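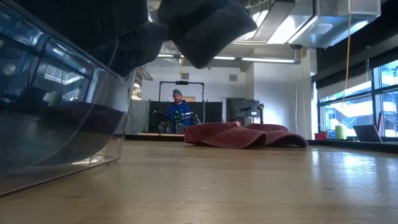
*Bench at the Mindville shop, clear bin on the left, one cloth out on the table.*

**Cloth bin build, wrist and lighting questions**

**tapsell_bench** (original post)

Picking up from my old thread, which got long. The goal hasn't changed: two small arms take a cloth out of a clear plastic bin, lay it on the table and fold it in half. It's a shared shop, so everything has to come off the bench at the end of the night.

Where it stands in September:

- Arms are the Ruvelora kit, printed parts, stock servos except the wrists
- Control runs on an old desktop, loop at 30 Hz
- Spent 300 dollars so far, not counting filament
- Last full run was 41 tries, and most of the bad ones were at the pick

Two problems. First, the wrist servo sags when a cloth catches on the rim of the bin. Second, glare. The table has a shiny finish and the windows are on the right, so there's a big bluish-white patch on the wood in the afternoon. My segmentation treats it as cloth.

What would you fix first?

---

**gantry_goat**

Glare. You can't tune a pick if the camera is giving you bad masks. Pull the shades all the way down and run it again before you touch any hardware.

---

**ohmlette**

Disagree. He said most failures are at the pick, and the pick is in the bin. The patch in that photo is over on the right side of the table. Fix the wrist.

---

**gantry_goat**

The bin wall has window reflections all over it too. Look at the left side of the photo. If he's looking through that plastic to find an edge he has the same problem in two places.

---

**tapsell_bench**

I'm using the top view for the bin, so I don't look through the wall much. The side view is for checking height on the lift. It does get confused by the reflections, I'll give you that.

---

**satbridge_sue**

Why a clear bin at all? I did a sock sorter last year and switched to a matte gray tote. Cost me 3 dollars used. Depth readings stopped jumping the same day.

Also your cloth colors are hard mode. Maroon is fine on pale wood. The near-black ones hanging up top have no shading that I can make out, so good luck finding a fold line on those.

---

**tapsell_bench**

The bin was what we had. I can try a tote. The dark fabric stays, I want it to work on ordinary laundry.

---

**ohmlette**

On the wrist: what servo, and what's the arm length from wrist to fingertip? If you printed the long fingers from the Ruvelora files, go back to the short ones. I had the same sag and it went away with the short set and a stiffer bracket.

---

**tapsell_bench**

Long fingers, yes. I went long to reach the bottom of the bin.

---

**ohmlette**

Then use a shallower bin. That's two votes for a new bin.

---

**gantry_goat**

Fine, new bin. I still say put something flat and dull on the table. A piece of felt or a cutting mat. That finish is going to bite you on the folding step even with the shades down, you've got a long tube light overhead as well.

---

**satbridge_sue**

Felt will grab the cloth when you slide it. I'd go with the mat, or sand the top and leave it bare if the shop lets you.

---

**tapsell_bench**

Sanding is out, it's the shop's table. Plan for now: shallow matte tote, short fingers, cutting mat, in that order, with a full run after each one so I know which change did what. I'll keep the loop rate where it is.

---

**ohmlette**

Do the fingers and the tote together. Short fingers won't reach in the old bin anyway, and if you swap the tote first you'll be tuning the pick height twice.

---

**tapsell_bench**

OK, those two together. Printing the short set tonight.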